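Progress report to the Dustard Fund
Project: Shared tables, Tuvville study house
Prepared by Xuelian Tang
Thu 2 February

Since the last report in December we have spent 600 of the 1,000 dollars granted for furnishing. The black cloths are now on the tables in the front room, and we bought small items for them: mesh pencil holders, plastic cups in bright colors, and tissue boxes. Most of it came from Zakier, who delivered two weeks later than promised.

The pencil holders are a good size, and I would order the same again. The cloth is less satisfying. It is pleasant to write on, but it wrinkles easily and the fold marks stay. Jia will try a steam iron before we decide on a different fabric.
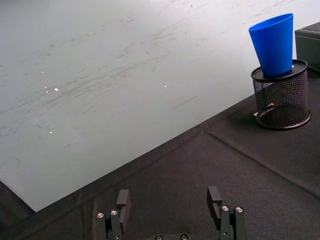
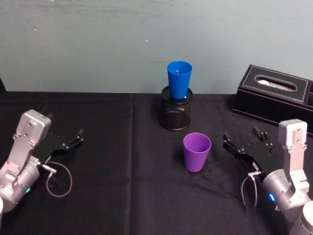
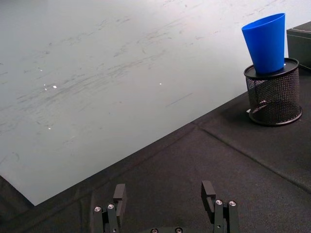
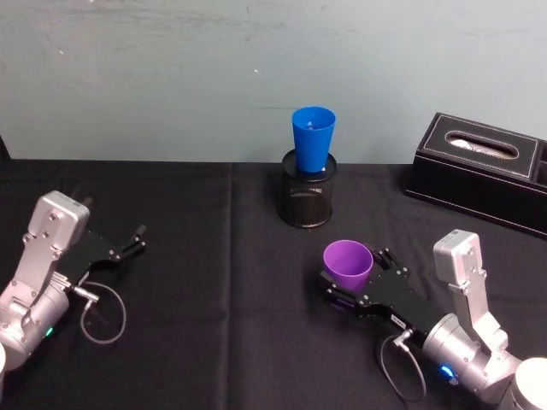 Table in the front room, with black cloth and mesh pencil holder.

The walls were not in the budget. They have scuffs and small marks, and I would like to ask if a part of the remaining money can be used for paint — one color only, pale as now. I have not yet a price for this work.

Registration is at 43 people, and roughly half of them come in the evening. They asked for more cups and for a shelf to keep them on. The cups we can buy this month. For the shelf I need your approval, as it was not in the first plan. I will send the receipts separately.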